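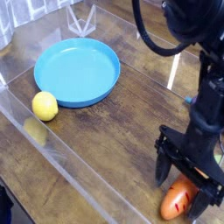 Home News Opinion Reviews Archive Contact

Budget for the bench before the arm

Most requests for a robot arm that cross my desk at Husdale have one large figure at the top and very little under it. The arm is priced to the penny. The gripper is a line. Everything else is called "sundries" and given what is left over.

I think this is the wrong way round. An arm is the easiest part to buy. It has a data sheet, a lead time and a supplier who answers the telephone. The clear walls, the mounts, the cable runs and the table have none of these, and they decide whether the arm does useful work in its first year.

Our last pick-and-place cell is a fair case. Stellan Dahlgren's first plan allowed £800 for the enclosure and fixings. The final cost was £3856. No single item was to blame. Panels were cut twice, the first mount flexed, and the cable had to be re-routed after it caught at full reach. We also logged 143 hours of staff time against set-up, none of it in the plan.

Objects are another gap. Plates, fruit and toy food cost next to nothing, so they get left out. But they wear, they go missing, and a replacement plate is seldom the same height at the rim. Buy spares from the same batch and write down where they came from. Ulla Lindqvist keeps 42 in a labelled crate, and I would fund a second crate before I would fund a faster controller.

The usual objection is that a full budget frightens the people who sign it. Edvin Strömberg put this to me in January, and he has a point: a bare figure is easier to approve. It is also followed by three or four small requests, each needing its own signature, while the arm stands idle — and idle time is charged to no one.

My proposal is plain. No arm should be ordered until the bench, walls, mounts and spare objects have been priced by whoever will build the cell. Set-up hours should be entered as money. If the total is then too high, buy a smaller arm or wait a year.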